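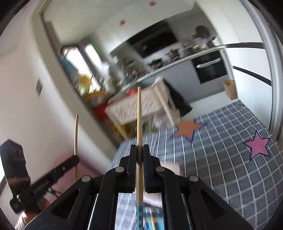 Figure 1. Wooden chopsticks, one with a blue patterned band.

Reuse of Disposable and Lacquered Chopsticks as a Source of Small-Section Timber
Materials and Waste module, final report
Encarnación Arrieta

1. Introduction

Small items of wooden tableware are seldom counted in household or canteen waste figures. They are light, they are usually soiled, and they leave the building mixed with food scraps or paper napkins. A single chopstick has little value as timber. A term's worth from one canteen is a different matter, and the purpose of this project was to find out whether such a quantity could be collected, cleaned and put to a second use within the college without buying new equipment.

The report covers the collection of used chopsticks at the Flosthorpe site canteen, the cleaning and drying method, bending tests on the dried sticks, and a trial product in the form of a bonded panel. Composting and burning for heat were left out of the study. Both are already covered by the site waste plan.

2. Background

Wooden chopsticks fall into two groups. Disposable sticks are cut from softwood, poplar, birch or bamboo, and are normally left without a finish. Reusable sticks are turned or planed to a finer taper, and are often lacquered or printed over part of their length. Strictly speaking bamboo is a grass, but it is sold and thrown away alongside the wooden types and must be separated by hand.

The decoration on a reusable stick matters to anyone who wants to glue it. Wood glue of the ordinary white type depends on soaking into the surface. A lacquered or printed area resists this, so the coating has to be sanded off or the decorated length cut away. In this project the decorated length was cut away, as sanding a tapered stick by hand proved slow and the dust extractor in the workshop was shared with another group.

The taper is a second difficulty. Two tapered sticks laid side by side in the same direction form a fan. Laid head to tail they form a nearly parallel pair, and this arrangement was used throughout.

3. Collection

A lidded tub was placed beside the tray return in January. A notice asked diners to put wooden sticks only in the tub. Plastic forks, skewers and paper sleeves were found in it on most days and were removed before weighing.

After sorting, 282 sticks were judged sound enough to use. Sticks were rejected if they were split along the grain, broken short, or stained through by oil. Bamboo was set aside in a separate bag and was not tested.

4. Cleaning and drying

The sticks were washed in hot water with washing-up liquid, rinsed twice, and boiled for 17 minutes. They were then spread in a single layer on wire racks in the drying cupboard. The first batch was stacked two deep to save space and came out with grey mould at the points of contact. That batch was thrown away and is not included in the total given above.

Drying was taken as complete when the weight of a marked bundle did not change between two readings on successive mornings. This took eight days. The cupboard has no humidity control, and the time would be expected to vary with the season.

5. Bending tests

Each test stick was laid across two supports and loaded at the middle with a hanger and slotted masses until it broke. The thicker end was always placed to the left so that the effect of the taper was the same in each test. Unused sticks from the same canteen supplier were tested in the same way for comparison.

Washed sticks and unused sticks broke at similar loads. The spread within each group was wider than the difference between the groups, and no claim is made that washing weakens the wood or that it does not. Most breaks began at a point where the grain ran out to the surface. Two sticks in the washed group failed by crushing at the support before they broke, and these results were discarded.

6. Trial panel

The panel was made from dried sticks trimmed to equal length, arranged head to tail and glued in strips of 7. The strips were clamped overnight between waxed boards and then glued edge to edge. The face was planed lightly and finished with sandpaper.

The first panel cupped after two days on the bench. The second was made with a backing layer laid at right angles to the first and stayed flat for the rest of the project. Small gaps remained where the sticks were not a true match in section. These were filled with a paste of glue and sanding dust. The filled areas are darker than the wood around them and show clearly under oil.

7. Cost and labour

Glue was the only material bought. Labour was the larger item by far. Sorting and trimming took up most of the workshop sessions, and the Brunerville site, which was approached about a joint collection, declined on these grounds.

A simple trimming jig would shorten the work. A design was drawn with a stop block and a fine-toothed saw guide, but it was not built in the time available.

8. Further work

The bamboo fraction should be tested separately. The water resistance of the panel was not measured, and the glue used is not suitable for wet conditions. A proper comparison of washed and unused sticks would need larger groups, with the sticks graded for straightness of grain before loading.

The second panel is kept in the materials store, with the test record sheets in the folder beside it.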